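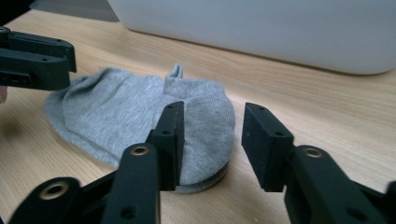

Wubit Gashaw says the heel is where a sock is made or lost, and that I should have put it first in this article, so I've moved it up.

Heel (sock knitting)

The heel is the bend that lets a knitted tube go around a foot. You can skip it (tube socks do, and plenty of people are happy in them), but the fabric bunches at the front of the ankle and I can't stand that in a shoe.

The one I learned first is the flap and gusset. You knit a flat flap down the back, turn a little cup at the bottom, then pick up stitches along both sides and slowly get rid of the extras. It's roomy and good for high insteps! The short-row heel has no flap at all. You work back and forth over fewer and fewer stitches, then more and more, and get a neat pocket with a slanted line on each side. Most machine-made socks use something close to it.

Then there's the afterthought heel, my favorite for stripes. You knit the whole tube with a strand of waste yarn where the heel will go, pull it out later and fill in the hole. When it wears through, you can rip it out and knit a new one.

In Dirndale they call that last one a "Granby heel," after the next village over, and Granby people call it a Dirndale heel. Knut Teuber wrote down 17 local versions and I've tried 2 of them. The one with the double ridge rubbed like crazy.

Wear shows up under the heel first, so many knitters carry a thin nylon thread along with the wool there. Slipped stitches on the flap help too (see Heel stitch).

Last changed 2018-05-05. Still missing: the Ekov heel, which I haven't managed to turn yet.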